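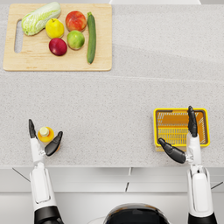 ## La cocina que solo existe en el simulador

En Nutari, las pruebas de la tarde empiezan siempre por la encimera. Raíssa Medeiros carga la cocina virtual, coloca los dos brazos del robot y deja que el planificador decida el primer movimiento. El brazo izquierdo se ocupa de la botella naranja; el derecho, de la cesta amarilla. La tabla con la fruta y la verdura queda al fondo, como obstáculo que el programa debe tener en cuenta aunque la tarea no la toque.

El software se llama Cikach y reparte el trabajo en dos capas. Una calcula las trayectorias de ambos brazos a la vez, para que no se estorben. La otra vigila el agarre y corrige la posición de los dedos 60 veces por segundo.

– Planificar un brazo es un problema viejo – explica Medeiros –. Con dos, cada decisión de uno le quita espacio al otro.

El equipo lanza 3.000 ensayos cada noche. En cada uno cambian la luz, la textura de la piedra y el sitio de los objetos. Por la mañana, Rizwan Marwat revisa los fallos y los clasifica en 13 categorías. La más frecuente en la última tanda fue la del dedo que roza el objeto antes de cerrarse. Marwat la atribuye al modelo de contacto, que trata las superficies curvas con demasiada rigidez.

La percepción va por separado. El módulo recibe la imagen de la cámara virtual y propone una postura para cada objeto, sin acceso a los datos internos del simulador. Los colores parecidos todavía le cuestan, y dos frutas rojas juntas bastan para que dude del contorno.

La siguiente versión está prevista para abril. Incluirá una herramienta para repetir un ensayo fallido paso a paso, algo que Marwat lleva meses pidiendo.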